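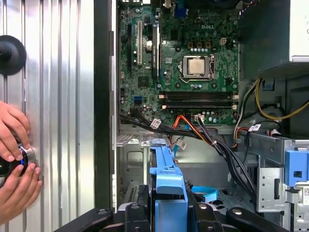
Mervyn Lockwood told us at the door that we could stay as long as we liked, ask whatever came into our heads, and go back to the front as many times as we wanted, and that if we only came to see it go well we had picked the wrong open day, as he would much sooner show people a slow honest morning than a fast rehearsed one. I liked him right away for that. He had on a sweater with one elbow gone and he shook every single hand, including those of the two little boys behind me, and then he forgot he was holding the door and let all the cold in.

March 22, 2018

So that was how it began, and I want to get it all down tonight while I still have it in order, even though my feet hurt and there is a whole sinkful of dishes looking at me. I have been meaning to go to one of the open days at Bommont ever since they put the first notice up in the library last August, and every time something came along, a cold or the car or my sister, and this time I just put on my good shoes (a mistake) and went.

It's 2 miles out past Iltcombe, down a lane I would have sworn went nowhere, and I drove by the turn once and had to come back. Inside it was warmer than I expected and smelled of coffee and something like a hot iron. They gave us a paper badge and a sheet with the times on it, which they then paid no attention to at all. I didn't mind. I have sat through enough things that ran on time.

What they are trying to do, as far as I followed it, is teach a robot to take old desktop computers apart, so that the good pieces can be used again and the rest sorted properly. I had pictured something with hammers. It is nothing like that! It's more like watching a very patient person work on a clock. The computer is opened up and the hand comes in slowly, and stops, and comes in again. We had a Dell to look at, with the big green board in plain view and all that wiring bunched up below it, and I thought about the one I kept under my desk at the school office for so many years and kicked every day of my life. I never once saw the inside. It had blue plastic pieces too, I suppose, and I never knew. I felt a little sorry for it.

A young woman with a headset took the questions for the first part and she was very good, never made anybody feel foolish. A man near the front wanted to know why you couldn't just do it with a screwdriver and a teenager, and there was a good laugh, and she said you could, and that they do, and that the trouble is how many computers there are. There is a storeroom at the back with 600 of them waiting, stacked on pallets, from offices and schools and I don't know where else. They hope to have 1000 by the end of summer. I asked what happens to the things people leave on them, the letters and photographs and so on, and she said the drives come out before anything else is decided and are kept under lock, and I was glad to hear it, thinking of certain letters of my own.

Then we had a break, and I got talking over the cookies with a retired couple who come to every one of these. They told me the last time there was a lot of waiting and a very loud alarm. They seemed to have loved it. I ate two oatmeal ones and put a third in my purse in a napkin, and I see now that it has gone to crumbs all through my address book.

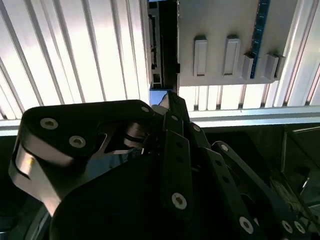
I have always been a person who wants to stand up close, at parades and at the butcher's and everywhere else, and my mother used to hold on to the back of my coat. So when they said we could come forward a few at a time for the second part I'm afraid I was out of my chair before the sentence was finished. I had thought a robot's hand would be all smooth, like a glove, and it's a great deal busier than that, with long black links and silver screw heads on them, and little dark holes running up one of the fingers like the holes on a recorder. What got me, though, was one pointed black fingertip up against the underside of a gray panel, right beside a small blue block. Such a big dark hand, and the tip of it so narrow! I held my breath, I really did, and I believe the lady next to me did the same, as we both let it out together and had to apologize to each other.

Mr. Lockwood came around to our side after a while and stood with his arms folded, and he was as good as his word about not dressing things up. There was one try where the hand went to take hold and came away with nothing, and he only said "Again" in a mild sort of voice, to the robot or to the people running it, I couldn't tell. They tried it again. I asked him whether he minded that happening in front of company and he said he used to mind terribly, and used to lie awake over it, and that the first year he had bought a new suit for the opening and spent most of it on the floor under a bench. He told it very well, with all the gestures. I wish I could write it the way he said it.

I asked too if the robot had a name, and it seems there was a vote among the staff, and the winner was Elero, and then everyone found they felt silly saying it and went back to "the hand." The dog that lives in the front office does have a name that stuck. She is called Fan, she's brown and very old, and she slept on my coat through the entire question period. I had to wait for her to get up before I could leave, and I was in no hurry — neither was she.

I stayed until they were stacking the chairs. I even stacked a few myself. The little boys had gone quiet and serious by then, and the smaller one told me he was going to work there, and would have his own key. I told him to write to Mr. Lockwood and say so, and he asked me how to spell Lockwood, so I printed it on the back of my time sheet and gave it to him, which is how I come to have no time sheet to paste in here. A pity. I do like something to paste.

Driving home I kept looking at my own hand on the wheel. I've had trouble with the thumb since winter, and jars are a misery, and there I was at the stop sign opening and closing it like a fool until somebody honked. I must call about that appointment.

Supper was soup. I rang my sister afterward and talked her ear off, and she says she'll come along to the next one if I promise to drive slowly and let her have the seat by the heater. I have to find my boots before then, and get the crumbs out of my purse, and take the library books back, they're due.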